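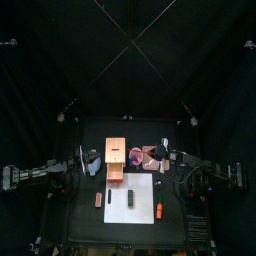
Is it safe to leave Boris plugged in overnight, one customer asked us after our first notice went out, and if it isn't, why did it take a second email to say so? Fair question, and a fair complaint too. The answer is no, please don't, and the first email should have said it in the opening line. I wrote that email, so I'm writing this one as well, with the important part at the top this time.

PLOSURA ASKS OWNERS OF BORIS TWO-ARM BENCHES TO SWITCH OFF AT THE WALL UNTIL A FREE REPAIR IS DONE

Robles, 30/08/2021 - If you have a Boris bench with a Moltora power unit, please park both arms, switch the bench off at the wall when you've finished for the day, and keep your hands out of the enclosure any time the power is on. We're recalling 585 of those power units. The repair is free and we pay the shipping both ways.

Now the longer version, for anybody who wants it.

Boris does small, fiddly table work. It pulls a drawer out of a wooden box, picks up a marker or a toy carrot, that sort of thing, with one arm coming in from each side. The arms aren't big, but they're strong enough to pinch a finger against the tabletop, and they have brakes that are supposed to grab the moment the power drops.

What we found is that they don't always grab. If the power dips for a split second and comes right back (think of a big air conditioner kicking on down the hall), the Moltora unit can tell the arm that everything is fine while the brake is still half open. The arm then sags toward the table under its own weight. A moment later the controller notices it isn't where it ought to be and pulls it back up, fast. The sag is bad enough. The jerk afterward is the part that worries me!

We have 2 confirmed reports from customers. In the first, a gripper came down on a work tile and cracked it. In the second, an operator was reaching in to straighten a part and got a bruised knuckle. I'm very glad it was only a bruise, and we've told that operator so, with flowers.

The first report reached us in January. We looked at the logs, couldn't make it happen on our own benches, and put it down to a loose connector. That was a mistake. We were testing with the power either fully on or fully off, and the fault lives in between. When the second report came in we built a little box that makes the power stutter on purpose, and we had an arm sagging before lunch.

The fix has 2 parts. You get a new power unit, and you get a software update that makes the arms stay put after any dip until a person presses the green button. We ran the new setup through 4000 forced dips in our Robles shop and the brakes held on every one of them. It does mean you'll be pressing the green button more than you're used to, especially in an older building, and I know some of you will grumble. Please press it anyway.

How to tell if your bench is affected: look at the power unit on the floor or under the table. If it says Moltora on the lid, it's in the recall. If it says Plosura, it isn't, but take the software update all the same. Please don't open the unit to check the board inside.

A few things people have already asked me. Yes, you can keep working while you wait for the new unit, as long as you use the foot switch and nobody reaches in with the power on. No, a surge strip doesn't help, we tried several. A good battery backup does seem to help, though we haven't tested enough models to recommend one, and I'd still like you to swap the unit. If your arm has already sagged, even once, stop using it and send us the log folder before you restart - the restart overwrites the oldest file and that's usually the one we need.

Schools and labs with more than one bench can get all their units in one shipment. Tell us the serial numbers and we'll set it up. Replacement units go out in the order the requests come in, with benches that have shown the fault moving to the front of the line.

About Plosura: We build Boris benches in Robles and repair them in the same building. Moltora supplied the power units in this recall and has been working with us on the replacement.

Contact: the Boris repair desk at Plosura, Robles. Please put "power unit" in the subject line so it comes straight to us.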